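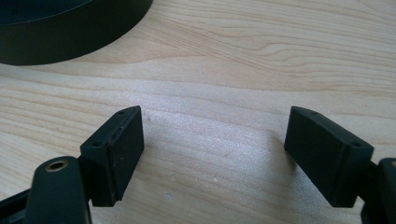 Section 4. Starting Your First Bokashi Batch

Print this page | E-mail this page

Home > Guides > Wekel Kitchen Fermenter > Set-up > First batch

If you've already rinsed out both buckets and fitted the tap (Section 3), you're ready for the fun part! Bokashi is a pickling process for food scraps, done without air, and once the first bucket is going it takes very little of your time. Read the whole section before you start, then come back to step 1 with your scraps ready.

What you need

- Wekel bucket with drain plate and tap fitted
- Press plate
- One bag of Evumell bran (keep it sealed until step 3)
- Kitchen scraps, enough to make a layer as deep as your thumb is long
- A cup or small jug for the liquid

Filling the bucket

1. Close the tap and pour in a cup of water over the sink. Watch the tap for a minute. A drip at this stage is nearly always a washer sitting crooked, so unscrew the nut, press the washer flat and try again. Pour the water out and wipe the bucket dry.

2. Set the drain plate on its feet with the raised side up. It should sit level and shouldn't rock when you press on the rim.

3. Sprinkle 2 tablespoons of bran across the drain plate. Close the bag again right away and squeeze the air out of it.

4. Chop your scraps. Small pieces ferment faster and pack down better, and it's amazing how much more you can fit in a bucket when the melon rinds aren't in one big slab. Cooked food, cheese, bread, coffee grounds and citrus peel can all go in.

CAUTION: Do not add liquids such as milk, soup or juice. Leave out large bones and anything with blue or green mold on it.

5. Tip in the scraps and spread them out to the wall of the bucket. Scatter another spoonful of bran over the top. Meat, fish and eggs need double (be generous, you can't really hurt anything with extra bran).

6. Push down firmly with the press plate and leave it in place on top of the scraps. You're getting rid of air pockets here, so lean on it!

7. Fit the lid, working your way along the rim until it has snapped down everywhere. Open it once a day at most. Many owners collect the day's scraps in a bowl and add them all after supper.

Draining

8. After the first few days, hold your cup under the tap and open it slowly. Drain every 2 days from then on. Some batches give a lot of liquid and some give hardly any, especially if you eat a lot of bread. Both are fine.

9. Thin the liquid with plenty of water before it goes anywhere near a plant. One part to 100 parts water is a good strength for garden beds. It doesn't keep, so use it the same day.

CAUTION: The undiluted liquid is quite acidic. Keep it off leaves and seedlings, and rinse your hands if you spill any.

NOTE: Poured straight down the kitchen drain, it helps keep smells away. Vendula Kadlec on our support desk does this all winter when her beds are frozen.

When the bucket is full

10. Add a last heavy layer of bran, press down, close the lid and move the bucket out of direct sun. Leave it shut for two full weeks, draining as before. Start your second bucket in the meantime.

11. Open it up and take a sniff. You want something like pickles or cider, a bit sweet and a bit sour. White fuzz on top is a great sign! The scraps will still look much like scraps, so don't be let down by that. They break down once they're in the soil.

12. Dig a trench, tip everything in, mix it with some soil and cover it well. Hold off planting over it for some 40 days if you want to be on the safe side with tender roots. A trench filled in November can simply sit until spring, and the beans you plant there will love you for it.

NOTE: A rotten smell, or black or blue mold, means air or too much liquid got in. Bury that batch deep, away from your vegetables, wash the bucket with hot water and begin again with more bran.

Section revised 18/04/2020 by Amanuel Hailu

Next: Section 5. Cleaning and Storing the Buckets

Related guides

Mixing Bokashi into a Soil Factory
Stusura Tap Kit: Replacing the Washer
Feeding Fermented Scraps to a Compost Heap
How to Store Bran Through the Summer
Using the Polák Trench Spade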